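Spent the last month refinishing the kitchen table, so this is a thread on what I did, in order, with the parts I'd do differently.

The table came from the Cullow secondhand hall. 40 dollars, legs included, one of them in a bag. The top had an old orange varnish that went tacky every summer. Solid wood all the way through. I checked the end grain before paying. If the lines on top don't carry over the edge, you may be looking at veneer, and you have a lot less to sand.

First job was getting the varnish off. I used a card scraper for most of it. People go straight to the sander and then wonder why they've burned through a whole box of discs. Old soft varnish gums up paper in seconds. A scraper takes it off in curls and you sweep them up.

You do have to keep the scraper sharp. File the edge flat, then turn a burr with the shank of a screwdriver. I redid mine every time it started making dust in place of shavings. Took me three evenings for the top and one for the apron.

The legs I did with stripper, outside, gloves on. Turned legs and scrapers don't get along. Old toothbrush for the grooves, then a rag with mineral spirits. Let them sit overnight before doing anything else.

Then sanding. 80 grit to level the scraper marks, then 120, then 180. I stopped at 180 because I was using oil. If you go finer the oil doesn't soak in as well, and a table gets wiped down so often that nobody feels the difference after a month.

Go with the grain. Look across the surface with a lamp set low at one end. Scratches you can't see in daylight show up right away. I found a whole patch of swirls from the 80 that I thought I'd taken out.

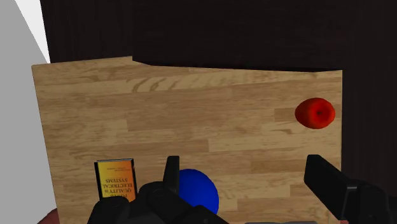

Next was the oil. I bought a can of Sadell hardwax, the clear satin one. Tried it on the underside first and left it for two days. It went darker than the chip in the store, which was fine with me, but I would have been annoyed to find that out on the top.

Put it on thin. I mean really thin. I used a white pad and worked it in like shoe polish, then came back after 20 minutes with a clean cotton rag and took off everything that would come off. If you can still see a wet shine, there's too much on it.

Rags: lay them flat outside to dry, or soak them in water and put them in a metal can with a lid. Don't ball them up and throw them in the trash. Drying oil heats up on its own and it can catch fire. This is printed on the can and people still do it.

Second coat went on the next night. Light rub with a gray pad in between, vacuum, wipe, oil. Some people do three coats. Two has been enough so far, and you can always add one later without stripping anything. That was the main reason I picked oil over polyurethane.

The leg in the bag. The old glue had let go and somebody had tried to fix it with construction adhesive. I chiseled that off, cleaned up the tenon, and glued it back with plain yellow wood glue. Clamped it for a day. There's no wobble now, but I did have to put a felt pad under a different leg because my floor isn't level.

Costs, since a couple of people asked. Table 40. Oil was the big one at 38. Scraper I already owned. Sandpaper, pads, stripper and gloves came to 31 all together. A new table this size at Rezaei's on the main road in Fluvthorpe is 300, and that's for the one with the wobbly display model.

Time is another matter. It took 6 evenings of real work plus a lot of waiting. We ate on the couch for most of September. If you only have one table, plan for that or do the top and the legs separately.

What I'd change. I'd strip the legs first, while I still had some patience. I'd also buy a second scraper so I wasn't stopping to sharpen. And I'd put oil on the underside of the top as well as the upper side. I only did a test patch down there and I'm told the board can cup if one face is sealed and the other isn't. I've got enough left in the can to go back and do it.

Care so far: damp cloth, dry cloth. No spray cleaner. Coasters for anything hot. I left a wet glass on it overnight and got a faint ring, which I rubbed out with a little oil on a gray pad the next morning. You couldn't do that with the old varnish.

Someone asked about oak and white rings versus black rings. White usually means moisture in the finish, and that can often be rubbed out. Black usually means water got down into the wood and reacted with iron. For black you want oxalic acid, sold as wood bleach. Wear gloves and a mask, don't sand it dry, and rinse it well.

Also asked: can you do this over an existing oil finish? Yes, if it's bare oil and not a varnish on top. Drip some water on it. Clean it well, let it dry a day, scuff it and put on a thin coat. Test underneath first.

The chairs are next. Four of them, all spindles. I'm putting that off until spring.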